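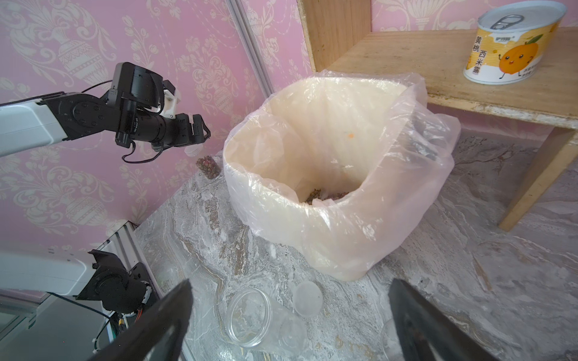
在 Zapata 经营公寓式酒店的 Jenolgate 公司四月起，把客房花茶罐的回收清理工作交给机械臂承担一部分。机械臂由设备商 Fumis 提供，调度和任务记录使用一套名为 Hanurden 的软件。公司表示，现阶段机械臂只负责倒空花茶罐、分开盖子和罐身，清洗、消毒和重新装罐仍由员工完成。

Jenolgate 在当地有 238 间客房，每间客房入住前都会摆放一组小罐装的干花茶，包括玫瑰花苞和几种混合花草。客人退房后，开过封的罐子无论剩多少都不能留给下一位客人，要收回备品间，把剩下的干花倒掉，盖子和罐身分开送洗。按公司的统计，备品间每月要处理 2,000 个这样的罐子，旺季更多。

这项工作以前由备品组的员工轮流做。罐子口不大，干花受潮后容易粘在罐底，倒的时候要敲，要用小刷子刷，倒完还得拿起来对着灯看一遍。做这件事的人一般站着，面前一个套好袋子的垃圾桶，旁边是待处理的罐子，一做就是小半天。备品组多名员工曾在班组会上提到手腕酸痛，也有人说花粉和碎屑多的时候会一直打喷嚏。

备品组主管 Maritza Rivadeneyra 说，提出用机械臂的最初是工程部，备品组一开始并不热心。“我们当时更想要的是一台大一点的洗罐机。后来洗罐机也换了，但倒罐子还是得有人站在那里倒，这个问题没解决。”

工程部去年联系了 Fumis，双方先花了一段时间确认哪些动作可以交给机械臂。最早的方案包括拧盖、倒罐、刷罐、分拣四步，试过之后去掉了刷罐。Fumis 的现场工程师认为，粘在罐底的花瓣形态差别太大，夹爪拿着刷子很难判断有没有刷干净，硬做下去速度会比人慢得多。现在的做法是，机械臂倒完之后，凡是识别到罐底仍有残留的，一律放到一边，由员工处理。

夹取透明罐子也花了不少工夫。罐身透明，反光，叠在一起时边缘不好分辨，罐子侧倒后还会滚。调试期间，工作台上特意保留了平时会出现的各种杂物和摆法，罐子有立着的，也有躺着的，盖子有的盖着，有的单独放着。Rivadeneyra 说，员工把罐子送回来的时候就是这个样子，要求大家先摆整齐再交给机器，等于又多出一道活。

垃圾桶的问题是调试时才发现的。桶里套的塑料袋很薄，翻在桶沿外面的部分有褶皱，光一照也会反光，夹爪靠得太近会把袋子带起来。备品组后来调整了套袋的方法，换袋时把桶沿压平，多出来的袋口收到离机械臂远的一侧。这条要求现在写在备品间的作业卡上，由换袋的人负责。

按照目前的排班，机械臂在上午十点到下午四点之间运行，这段时间退房的客房最集中。每天开始前，值班员工要检查夹爪指尖有没有磨损或沾上碎屑，核对垃圾桶和回收盘的位置，再在 Hanurden 的屏幕上确认当天的任务。运行中员工不需要守在旁边，但备品间里必须有一名受过培训的人，听到提示音后前去处理。结束后由同一个人清理台面并填写记录。

Hanurden 的记录显示，四月头一段时间，机械臂共处理了 700 个罐子，其中一部分因为盖子拧得过紧、罐底有残留或识别失败退回人工。公司没有公布具体的退回比例，只说比试运行时低。Rivadeneyra 的说法是，拧得过紧的盖子仍然是主要原因，“客人手劲有大有小，这个我们管不了”。

对备品组来说，变化比较明显的是排班。备品组连同洗涤和配送在内共有 37 名员工，过去每天要抽出人手专门倒罐子，遇到集中退房，还得从布草那边借人。现在倒罐子不再单独排班，腾出的工时主要分给了两处，一处是客房备品的复核，另一处是重新装罐。装罐要称重、贴标签、登记批次，以前常常拖到下班前赶着做，标签贴错的情况时有发生。

公司称这次调整没有裁减岗位，也没有减少工时，相关内容已经写进与员工代表签订的备忘录，有效期到明年四月，届时再谈。备忘录同时规定，机械臂运行记录只用于设备维护和物料统计，不得作为评定员工个人表现的依据。这一条是员工代表要求加上的。备品间的人担心，屏幕上既然能看到机器一小时倒了多少罐，早晚也会有人拿同样的表来算人。

也有员工对新安排有意见。几名年纪较大的员工表示，倒罐子虽然累手，但是可以一边做一边聊天，做完了数目清楚。现在改做复核，要在各楼层之间走动，还要用平板登记，头几天很不习惯。有人提出希望保留每周一两次在备品间的固定班次，公司同意了，目前由愿意留下的员工轮值，主要处理退回人工的罐子。

噪声是另一个被提到的问题。机械臂本身声音不大，但提示音设得偏高，隔着门也能听见，靠近备品间的休息室受影响。工程部已把提示音调低，并在门边加了一盏指示灯。休息室的位置暂时不动。

培训由 Fumis 负责，每名员工需要完成两次现场课程，内容包括急停、换袋、更换指尖、处理卡住的罐子，以及在什么情况下不能伸手进入工作范围。课程安排在上班时间，计入工时。完成培训的员工每月有一笔设备值班补贴，按实际值班次数计算。Rivadeneyra 说，报名的人比原来预想的多，现在的问题是课程排得太满，有几名晚班员工还没轮上。

她本人也上了课。“急停按钮大家都会按，难的是按完以后怎么恢复。头一回我没按步骤来，罐子还夹在上面，就去点了继续，结果它把罐子放到了盖子那一边。”此后，备品组自己写了一页恢复步骤，贴在屏幕旁边，用的是比说明书更大的字号。

安全方面，公司要求机械臂运行时人员不得在台面前穿行。台面一侧是搁板，平时放备品和零碎物件，员工习惯随手去取。现在规定取东西必须先暂停。执行得并不算好，班组会上已经提醒过两次。工程部打算把常用的东西挪到门口的柜子里，柜子还在等采购。

干花的去向也有调整。以前倒掉的花草与其他垃圾混在一起处理，现在因为单独有一个桶，备品组开始把它们分出来，交给负责绿化的同事堆肥。绿化那边提出，桶里不能混进包装纸和茶包线，否则还得再挑一遍。机械臂目前分不出这些东西，换袋的员工要在扎袋之前看一眼。公司说，如果堆肥的效果可以接受，其他门店也会照办。

在费用上，Jenolgate 与 Fumis 签的是租用合同，按月支付，含维护和指尖等易损件，双方都没有透露金额。合同约定，如果设备连续停机超过约定时间，当月费用相应扣减。备品组保留了原来人工倒罐用的刷子、托盘和防滑垫，停机时可以马上恢复人工作业。四月里停过一次，是线缆接头松动，当天下午就修好了，当时台上剩下的罐子由两名员工倒完。

至于是否增加新的任务，工程部提出过两项，一是给空罐装干花，二是整理客房退回的小瓶洗护用品。备品组对前一项持保留意见，理由是花苞容易压碎，碎了客人会投诉。后一项正在讨论，还没有时间表。Fumis 方面表示，最多可以在现有工作台上再增加一种容器，超出的话需要重新布置台面。

备品组下个月将重新核定各班次的人手，晚班员工的培训也安排在那时补上。退回人工的罐子目前放在洗涤间门口的蓝色周转箱里，每天下班前清空。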